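Last updated: 22 December 2023

Ganddale staplers: README

The stapler part of the Ganddale desk set. It covers one activity, opening a desk stapler and closing it again, with loading in between where loading happened. 230 short clips, plus stills pulled from them. Maintained by Mitsuko Hosoda. Labels by Crescencio Manzano, who disagrees with parts of this file and has been told he can edit it.

Read this before trusting the labels

The first version of the card called this a "complete account of stapler use." It was never that. Nobody staples a stack of paper in most of it. What you get is the hinge going up and down, the channel coming into view, and a lot of time spent with the stapler half way between two states that the label list treats as clearly different.

The label list came from Rasaditz, our older set of kitchen containers. I was doubtful about borrowing it and still am. A lid is on or it's off. A stapler has at least two joints to worry about: the arm against the base, and the cover against the channel that holds the staples. Lift one and the other may come along or stay put, depending on the model and how stiff it is. "Open" covers both in our labels. 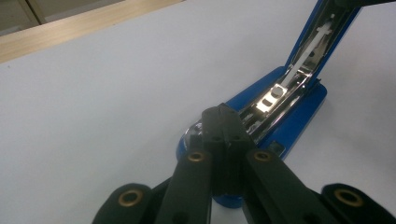

There are 8 labels. I would defend 4 of them:

closed: arm down over the base, nothing inside showing
open: the inside can be seen well enough to reach into
partly open: everything in between
out of view: self-explanatory, and used less than it should be

The remaining labels (loaded, empty, jammed, ready) depend on what is in the channel. Shiny metal makes that very hard to judge. A bright streak along the channel looks a lot like a strip of staples, and a pusher that has been drawn back looks a lot like one that hasn't until you compare it with the slot next to it. If a clip doesn't show staples going in, treat "loaded" as a guess. We did ask for these labels to be dropped in October. They are still in the file so that old scripts keep running, which I find a weak reason.

What "partly open" means

Less than you would like. The rule says to use it when the arm is raised but the stapler isn't spread out for loading. Two people given the same still will often pick different labels, and both can quote the rule. Please don't report a score on this label alone. 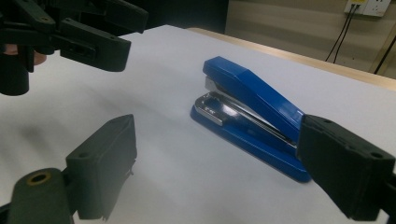
Upper arm raised at the back, chrome channel exposed. Opening position unclear at a glance.

The rule also says nothing about a stapler at rest. Some staplers sit with a gap between arm and base because of the spring, and a gap of that kind is not somebody opening anything. Henao, the tool we use for browsing the clips, sorts by label only, so resting staplers turn up mixed with ones in the middle of being opened. Watch the clip before you decide which you have.

Fully open

This group is in better shape. With the arm swung well back the outline changes enough that the label holds up from most angles, and glare matters less.

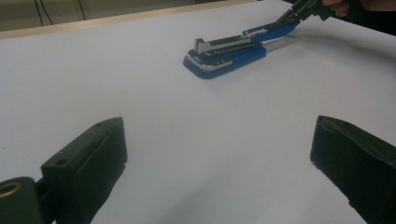 Opened into a long V, with the blue arm lifted off the base.

I would still be careful about reading purpose into it. An arm swung back could mean somebody is about to load staples, is clearing a jam, or is just finding out how far the hinge goes. We have no notes on intent and shouldn't pretend we do.

Known problems

- 9 clips are listed twice under different names. The duplicates were left in because removing them shifts the numbering.
- "Front" means the end where the staple comes out. A few early notes have it the other way around. Check before using any left/right or front/back text.
- Color is a poor way to tell one stapler from another here. Don't build an identity label out of it.
- "Jammed" was applied from memory in several cases. I can't find a single one I'd swear to.

Suggested use

Good enough for telling closed from fully open. Possibly useful for studying hinges. I would not use it to decide whether a stapler has staples in it, and I'd want to see the clips behind anyone's claim that they had.

The Sokeo spreadsheet has the label for each clip and a comments column. Read the comments column. Crescencio's doubts are in there, and they are more use than the labels beside them.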